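Notebook, Bench 13 — Overgaard lab
Sunday, afternoon session
Entered by: R. Charpentier. Reviewed by: I. Eskildsen.

Purpose: to apply the revised Stirkeo working rules to the two-arm marker task before the rules are issued to the Jetotholm site.

Rule 2 (cable slack). Each arm's cable is to be checked through full reach before power is applied. The present wording asks for "adequate slack," and Eskildsen and I read it differently. Proposed wording: no loop may enter the space between the two grippers at any commanded position.

Rule on shared space. One arm holds while the other crosses the center line. Episode 671 was marked invalid under this rule and stays in the log with its reason code — entries are not to be deleted.

Reset. Markers are to be laid out by hand with both arms stopped. The operator's hands must be clear of the board before the hold is released.

Inspection interval remains at 2,000 cycles. Furnunus has asked for a shorter one; no decision yet.

Open: who signs when the reviewer is also the operator.

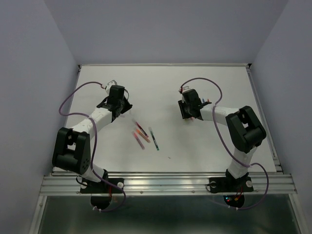
Bench 13, both arms over the board, markers out.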